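Two Months with the Tralen Shelf Station
Bench review, filed under Work and Tools

I've worked in grocery stocking and packing, one way or another, for 17 years, and I have opened a lot of cases of canned fish. So when our site was offered a Tralen station to try out on canned goods, I put my name down before the sign-up sheet had made it across the break room. I wanted to know two things: can it handle a can properly, and what happens to the day of the person standing next to it?

What you get

The station is a pair of arms with two-finger grippers, a green table, and a raised shelf on a black frame. The controlling software is from Fumov and runs on a separate screen. Ours came with a starter set of routines that Tralen calls "lessons," and you add your own by guiding the arms through the job by hand until they have the idea. Setup took us most of a Friday, and a good part of that went on getting the shelf level (bring your own spirit level, the one in the kit is junk).

I should say that we run ours for training and trials in a big shared room, so this is a review of how it behaves on small jobs. I can't tell you how it would hold up on a loading dock.

Handling cans

Cans are harder than they look! A tall salmon can and a short tuna can want completely different approaches, and then there's the one that tips over. A person rights a fallen can without breaking off a conversation. For the arms, a can on its side is a whole separate problem, with the lid facing who knows where and a round body that wants to roll.

I gave it a mixed lot on purpose, different brands and heights, some up and some down. The gripper's squared-off fingers have more patience than I do. When it gets a can by the side wall, it holds it well, and I've seen very few dents. When it comes in at a bad angle it will nudge the can along the table a little and try again, and I found myself cheering it on like a ball game.

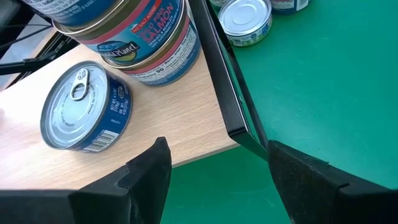
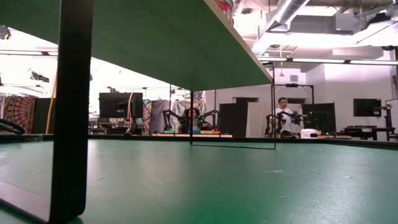
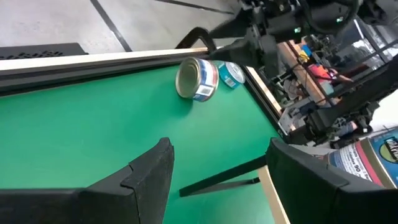
Speed

Slow. I'll be plain about that. On a straight run of upright cans, all the same size, I'm well ahead of it and so is everybody else on the crew. With a mixed lot the gap gets wider. Tralen sells a faster profile, which we tried for one morning and switched off again, as it got clumsy with the short cans.

But speed turned out to matter less than I thought it would, and that has to do with how the rest of the day is arranged now.

What it changed for us

Before the trial I'd do roughly 600 cans in a shift, most of them with the same reach and the same turn of the wrist. My right wrist has had opinions about this for years. Now I set the station going on the dull part of the lot and spend my time on the checking: dates, dents, labels that don't match the case. That part of the work used to be squeezed into whatever minutes were left, and I like it a lot more. I catch things I know I would have missed.

There's a new job too, and it's the guiding. The people who are best at it are the ones who have handled stock for a long time. You have to know where your own hand goes, and then slow it down enough for the arm to follow — stranger than it sounds, and for the first 20 minutes I felt like I was teaching someone to tie a shoe over the phone. After that it got to be fun. One coworker who wanted nothing to do with the thing in December now has a whole folder of lessons saved.

It isn't all rosy. You do stand and watch more, and watching is tiring in its own way. Stepping in when a can rolls off somewhere breaks up whatever you were doing. And we asked for it in writing that hours wouldn't be cut during the trial, and I'd tell any crew to do the same before the boxes are opened. We got it, and the mood was much better afterward.

Gripes

The Fumov screen logs you out if you leave it alone for 2 minutes, and you can't change this. Infuriating with gloves on.

The manual assumes you already know the names of all the joints.

Spare finger pads come only through Nicholas Supply, in one size, and ours took a long time to show up.

Compared with the Terness

We had a Terness unit on loan the year before. It was quicker on identical cans and hopeless with anything lying down, and only its own technician could change a routine. I'd take the Tralen every time for that last reason alone. Being able to fix a lesson myself, right there at the table, makes it feel like one of my tools.

Would I keep it?

Yes, gladly. If your stock is all one size and always upright, look at something faster. If it's a jumble like ours and your crew gets a say in how the station is used, ask for a trial, and take the long one if they offer it. The first week tells you very little.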